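Bar spoon

A bar spoon is a long-handled spoon used for stirring drinks, and I have been writing the entries on bar tools for this little home-bartending encyclopedia long enough to admit it's my favorite of the bunch. You may also see it called a cocktail spoon or a mixing spoon. It has a small bowl at one end and a long, thin shaft, usually twisted for at least part of its length, and the far end can be anything from a plain knob to a flat disk to a little fork for fishing out cherries.

What it's for

Stirring, mostly! The general rule (people break it all the time, me included) is that drinks made only of spirits, vermouth and bitters get stirred, and drinks with citrus, cream or egg get shaken. Stirring chills and waters down a drink without beating air into it, so a Manhattan stays clear and silky. The spoon also gets used for layering, where you pour one liquid slowly down the shaft or over the back of the bowl so it floats on another, and for tasting, and for knocking stubborn mint down into a glass.

It works as a rough measure too, though I wouldn't lean on it. Recipes call for "a barspoon" of syrup or maraschino as if everybody owned the same one. My old Jasetti spoon holds noticeably less than the Duvano I bought to replace it, and when I switched I had to redo half the recipes in my notebook.

Length and shape

Most home spoons run between 27 and 40 centimeters. I keep one of each, and the short one does nearly all the work in a regular mixing glass. You want the handle to stand well clear of the rim so your fingers have somewhere to be. The twist helps the shaft roll between your fingertips, and the weight at the top keeps it from feeling whippy. Anjana Ranasinghe, who taught the class where I learned to stir, prefers a completely smooth shaft and thinks the twist is for show. We've never settled it.

Stirring for a crowd

Pitchers are where the long spoon earns its drawer space. A table set up for batching gets messy fast, with bottles pushed to the back and towels everywhere, and I like to give each drink its own pitcher and leave the spoon in whichever one I'm working on.

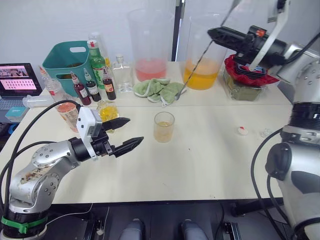

Pitcher stirring takes a different motion from mixing-glass stirring, more of a slow sweep along the wall than a quick spin, and you go all the way to the bottom or the syrup just sits there. A tall one filled about halfway, like the orange batch with the spoon down in it, leaves you space to move without slopping. The smaller pink batch next to it would be even easier to keep in bounds, though with that little liquid I'd bring the spoon in at more of a slant. Keep a towel within reach for drips.

For ice, add it late. A pitcher that sits on ice for the length of a party turns into flavored water, so I stir the batch without any, keep it in the fridge, and ice the glasses.

Care

Rinse it between drinks, especially after anything creamy. Stainless steel ones can usually go in the dishwasher, but plated ones get dull and blotchy, and sugar likes to hide in the grooves of the twist (an old toothbrush sorts that out). If the shaft bends, you can often coax it back by hand. Mine has been straightened twice.

See also: jigger, mixing glass, muddler, julep strainer

Last edited 3/17/20. Spoon measurements checked by Rajitha Dewan.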